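Bench diary, October, entry 29

Started at eight with the bun transfer task. The job is simple to state: lid off, buns from steamer to plate, one at a time, plate left where it is. The arms are driven by remote control from the two leader handles, and every joint angle is logged against the head camera. Target for the task is 2,000 demonstrations. The count at the start of the day was 1,244.

Spent the first hour on the left wrist offset. It had drifted again, enough that a straight pull on the handle came out as a slight roll at the gripper. Re-zeroed it twice. The second zero held.
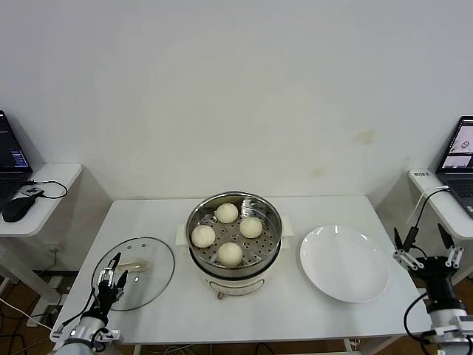 Entered by Marina Koutsoukos
Sosberg bench, Wondthorpe

Notes on the lid. The approach to the handle matters more than the lift. If the operator comes in low, the fingertips touch the glass and the force trace shows a spike that the model will happily copy. I have asked for a pause above the handle before closing. It adds time to each episode and I can live with that.

Notes on the buns. Dough gives under the fingers, and the handles give no force feedback, so the operator has to judge the squeeze by eye. Parviz Naseri closes until the surface just starts to dent, then stops. I tend to close too far. His episodes replay better than mine, and I have marked mine for review before they go into the Plurkent set.

Order of picking is left free. Ebrahimi wanted it fixed, front bun first, to make the data tidier. I would prefer some variety in it and said so. No decision yet.

Dropped episodes are kept in a separate folder if the operator recovers the bun. If the arm stops on a limit, the episode is deleted.

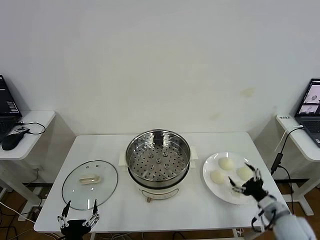
Do the failed grasps have to be thrown out before training?

Only the ones where the operator gave up. A miss followed by a clean second try stays in, marked as a recovery.

Lag on the right arm after lunch, around 300 milliseconds between handle and gripper. Restarted the logging process and it cleared. Cause not found. Checked the episodes from before the restart and pulled the ones where the lag was visible in the trace.

Tomorrow: check the left zero before anything else, then ask Parviz to record the lid on its own.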